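Call for participants: shared workshop build, hand-held gripper, second round
Posted 27/06/2025 by Tímea Lengyel, Mastlow

Mastlow is a members' workshop on the upper level at Tirkville. A few of us want to know if a cheap arm can learn kitchen jobs from people who carry its gripper around and do the jobs themselves. I have my doubts. I've read the cheerful posts and I still can't find one where the thing works in somebody else's kitchen. So we're building it and checking. 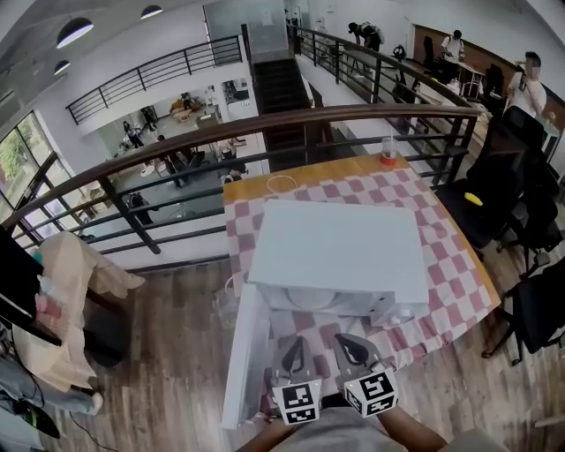
WHO WE NEED

Six people, two evenings each through October. You hold the gripper, go up to the table with the checkered cloth and work an appliance door, over and over. It's dull. If you get bored and start rushing, tell us and stop for the night -- rushed takes go in the bin.

We also need one person who can solder and one who will argue with our numbers. The target is 2,000 usable takes. I think that's too few, and Liam Parsons thinks it's plenty. The arm itself (we call it Quispe) is not finished, so please don't sign up expecting to see it make lunch.

Pay is 60 dollars an evening. No experience needed. 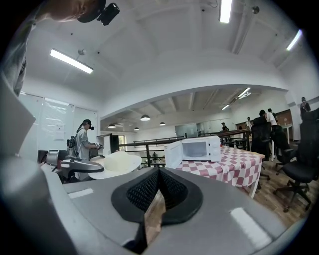 Tsz-kin Hsu wrote under the first notice that a door is the easy part, and that anyone claiming a result should have to show it on a door the arm has never met. Agreed, and that test is now in the plan. If it fails we'll post the failure too.

To apply, leave a note at the Mastlow desk, room 204, with the evenings you can do.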